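Pavau Countertop Beverage Maker
Set-up Guide, Section 3: Placement, First Rinse and Descaling

3.1 Before you start

Read Section 1 (Safety) before you plug in the appliance. Keep the packing material until the first rinse is complete. The warranty card must show the model code, 3052, and the serial number printed on the underside of the base.

Caution: Do not lift the appliance by the water tank or the spout. Lift from the base with both hands.

3.2 Choosing a location

1. Select a level, stable surface that can support the appliance with a full tank.
2. Leave 5 inches of clearance behind the appliance and 8 inches above the tank lid.
3. Keep the appliance away from stoves, radiators and direct sunlight.
4. Route the power cord so that it does not hang over a walkway or the front edge of the surface.

Note: Wood surfaces may be marked by standing water or descaling solution. Wipe up spills at once.

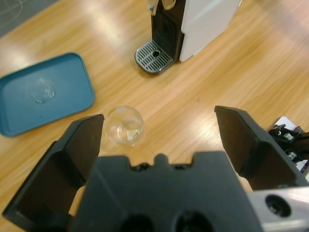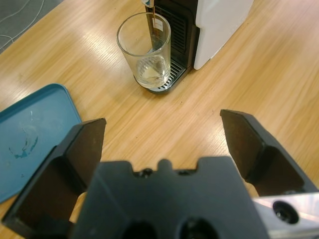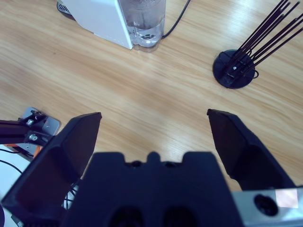 3.3 First rinse

1. Remove the tank and wash it in warm water with a mild dish soap. Rinse well.
2. Fill the tank to the MAX line with cold tap water. Do not use sparkling or distilled water.
3. Seat the tank until it clicks.
4. Place a large cup under the spout.
5. Connect the power cord to a grounded outlet and press the power key. The light blinks while the water heats.
6. When the light is steady, press the large-cup key. Discard the water.
7. Repeat step 6 until the tank is empty.

Caution: Water from the spout is hot. Keep hands clear until the flow has stopped.

If no water flows, turn the appliance off, remove and reseat the tank, and start again from step 5. If the fault remains, see Section 6.

3.4 Setting the water hardness

The factory setting is for medium water. To change it, hold the power key and the small-cup key together until the light turns orange. Press the small-cup key once for soft, twice for medium or three times for hard. The setting is saved when the light goes out.

3.5 Descaling

Descale when the orange light stays on after a drink is made. Use only Grosa liquid descaler, part 3735. Vinegar damages the seals.

1. Empty the tank and the drip tray.
2. Pour one bottle of descaler into the tank and fill to the MAX line with water.
3. Place an empty bowl under the spout.
4. Hold the large-cup key until the light blinks orange. The cycle pauses and restarts by itself.
5. When the cycle ends, rinse the tank and run two full tanks of fresh water through the appliance.

Note: Do not turn the appliance off during the cycle. If power is lost, repeat from step 1.

Section 3 revised 2021-10-28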